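Notebook, August, sim examples for the household fetch set

Started 7:40, coffee first. 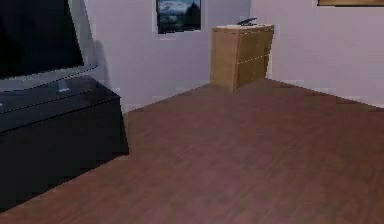

Still not convinced by the target of 1000 episodes from Sayce. Sólveig wants the full number before we train anything. My view is that we'll get the same 40 episodes over and over with the start pose nudged a bit, and the learner will happily memorize where the small cabinet is. The Lestport set had this exact problem. Training curve looked lovely, then we swapped the furniture and it drove at a blank wall.

Things I want to check before the big run:

Start poses. The sampler says it's uniform over free floor. I plotted the ones from last night and they bunch up near the TV side. Probably the rejection step, which throws out any pose where the base collides and then retries close to the last good one. Need to read that code properly. If it's what I think, last night's batch is junk for anything to do with coverage.

Object on the cabinet. The label file calls it "stapler". At this distance I wouldn't bet on it. It's dark gray and long with one end up a little, and that's all the policy gets from across the room. If the instruction text says "stapler" and the pixels say "dark lump", then what it learns is "go to the honey-colored cabinet". Fine for the demo, useless for what we claim in the write-up. Proposed to Sólveig that we put two different objects on the same cabinet in half the episodes. She says it doubles the scripting work. She's right, and I still want it.

Rendering. Edges where floor meets wall are jagged. Prular people swear this doesn't matter after augmentation. Maybe. I'd like to see one ablation from them that isn't a screenshot of a bar chart with no axis.

TV. Screen is off and nearly black, same as the cabinet under it. Depth looks OK there but the segmentation channel merged the two in a handful of episodes. Filed it. Not urgent unless someone decides we need "turn on the television" as a task, in which case see me first.

11:15. Read the sampler. It is the retry step. Changed it to draw fresh each time and re-ran a short batch. Spread looks better by eye, which is worth very little. Wrote a quick histogram script, it's in the Drerell folder under scripts, please don't rename it again.

Talked to Sólveig over lunch. She thinks I'm being difficult about the count. Her argument is that over 900 of the Lestport episodes were usable, so volume did help in the end. My argument is that "usable" there meant the file opened. We agreed on this much: hold back two room layouts completely, no tuning on them, no peeking. If the success rate on those is anywhere near the training rooms I'll stop complaining in this notebook.

15:30. Started the run with the new sampler. Seeds saved this time. Camera height left at the default even though I think it's low: the wall pictures are losing their top edges in some views, and those are the only things that tell one lavender wall from another. Will ask for a second height in the next batch.

To do:
- redo the start pose plot once the run is done
- relabel "stapler" as "small object" in the test split, compare
- ask Prular for the raw numbers
- delete last night's batch (Sólveig to confirm)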